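Jun 10, 2019

Snacks again. I had hoped that after the sock week we would get something with corners, and we did, in the sense that a sachet has four of them and none ever in the same place twice.

The list from Yulan Lu came in before breakfast. She writes the task lists at Kudard and she writes them the way other people write ransom notes. Small packets, soft packets, shiny tray, soft surface underneath, daylight, both hands. Eighty good ones by evening. She put "good" in capitals, which I took personally, and I was meant to.

I should set down what counts as a good one, mostly so that I can look back in February and see how the rule has drifted. One go starts with both grippers held over the tray, fingers open, a breath of stillness. Then close on a packet, lift it clear of the rim, carry it, set it down flat, open, back off, another breath of stillness. If a packet slips and I catch it again, that's still good and gets marked as a recovery. If I put a gripper down and fix the thing with my fingers, that's bad. If I say a word, it doesn't matter, there's no sound, thank heaven.

Gwilym Kneath was supposed to do the morning with me and sent a message that he had "a thing." Gwilym's things tend to fall on fabric days. Soft surface underneath meant a bed, so that was me in the bedroom with a tray and a bag of other people's snacks, working out where to put my knees.

The sunflower duvet is not my taste but I've grown fond of it professionally. It gives. Every time I lean in, the tray tips a degree or two toward me and everything on it slides, and then the next go begins from a slightly different world. On the kitchen table last week I could have done this asleep, and Hiếu Đào, who trains the thing, says you can tell. He played me back a run of 174 from the table and they were so alike that it looked like one clip with a stutter. "It'll learn your table beautifully," he said. So now I get beds. 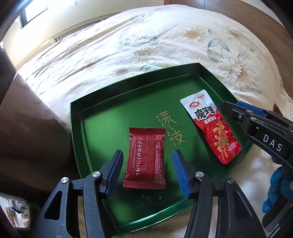 The red one, lined up at last. The pouch gets the other hand.

The red sachet is my enemy. The crimped ends are fine, crimped ends are practically a handle, but they're on the top and the bottom and the way it likes to lie I come at it from the sides. Squeeze it there and the middle puffs up and the edges roll under. Squeeze it a bit less and the fingers just skate over it. There's a width, somewhere between those two, where the whole packet sort of sighs and comes up in one piece, and by the end of the first hour I could find it three times out of four. I felt very clever. Then I remembered that a toddler can do it with a fist.

The 魔辣 pouch is easier to hold and worse to put down. It hangs at an angle and it touches corner first, and then it either lies back like a good pouch or it folds over on its own face. Yulan wants it face up. I don't know why it matters to her which way the snack is looking. I asked and she said "consistent end state," which is the sort of thing she says in place of "because."

They smell, too. There's chili on the pads, I'm sure of it. I rubbed my eye around eleven and spent a while at the bathroom sink reviewing my choices.

I did my first 98 goes before lunch, if you include the bad ones, and Ngân Phí includes the bad ones. She's the one who goes through them all after us, trimming the starts and ends and writing the one-line label. She called at noon to say that in a whole stretch of mine I'd started moving before the stillness was over. "You're twitching," she said. I said I was eager. She said the label for eager was "discard." Seventeen of them went, which hurt, and she read me the numbers of each one in a level voice.

It's a funny sort of thing to be told off for. I've been picking up small objects for four decades with no complaints, and since taking this job I've been informed that I approach too steeply, that I let go too early, that my left hand waits for my right hand "like a husband outside a changing room" (Hiếu again, he was pleased with that) and that I hover. I do hover. I noticed it at home last night, over the butter.

Gwilym turned up at half past one with no account of his thing and a bag of pastries. To be fair to him he's better at two hands than I am. He goes in with both at once and doesn't seem to think about it, one on each packet, up, across, swap, down. I watched him do a dozen and tried to see how. As far as I could tell the trick is not caring. When I try not caring I knock the tray.

We had the usual argument about the tray. It's green and very shiny and when the sun gets around to the window it throws a great white smear over everything. Gwilym wanted to pull the curtain. I said the list said daylight. He said the list hadn't met this tray. We called Jolien Kuipers, who runs the floor and settles these things, and she said leave it, the smear is going to be there in real houses too, and could we please also do a batch with the tray turned. So the curtain stayed open and now there was a further batch. I've asked Gwilym to stop calling Jolien.

Turning the tray was good, though, I'll admit it to this page and no further. With it squared up to me I'd slipped into a groove, same reach, same wrist. Set on the slant, I had to look again. I dropped the red one twice in a row outside the rim and it vanished into a dip in the duvet, and getting it out of there with two grippers and no fingers took me longer than I'd like to say. Gwilym laughed until he had to sit down. Both went in as recoveries. When Ngân saw them she wrote back one word, "nice," and I'm having it framed.

Yulan had asked for the packets to be "placed naturally" between goes. I would like to see Yulan place something naturally. The moment you think about it you can't. I found I was setting them out like cutlery, one in the middle, one off to the upper right at a jaunty angle, very natural, again and again, until Gwilym said it looked like a catalog. After that we shut our eyes and dropped them. Some landed on each other and those were the hardest of the day, the top one comes up and brings the other along for a little ride and lets go of it over your knee.

By four my forearms had gone. It isn't heavy work, it's that you hold a squeeze at just that one width and never get to finish it. My thumb keeps closing on nothing while I write this. There's a stretch that Jolien swears by, against a door frame, and I did it, and walked into the hall with my glove still on and frightened the neighbor.

Final count, then. Eighty good ones for Yulan, reached at ten to five, and another small heap with the tray turned, which Jolien says will be counted toward tomorrow and which I say is today's and should buy me something. The board at Lorkwood has us at 486 for the packet set altogether, all hands, all beds. Hiếu wants it doubled before he'll run anything. I asked him what it can do so far, with what it's got. He said it reaches for the tray very confidently. I asked whether it picked anything up. He said it was early.

I do wonder what it's going to be like, whatever comes out of the other end of this. If it learns from me in the mornings and Gwilym in the afternoons it'll be anxious until lunch and then careless. It'll hover over the butter. Somebody will bring one home and it will stop dead for a breath before every single thing it does, and they'll think it's being polite.

Ate one of Gwilym's pastries with my bare hands, wonderful instruments, no notes. The packets are back in the bag, uneaten, as they've been handled more than anything in the building. Gwilym says he'd still eat the red one. I told him it's got a career now.

Tomorrow's list came while I was writing. Same bed, Yulan says, and "flexible items, long." I've written back asking whether that means shoelaces or noodles. She has seen it and not answered. Must remember: new pads for the right hand, wash the gloves, hide the stool so Gwilym has to kneel too. And ring Jolien about the extra batch before she rounds it down.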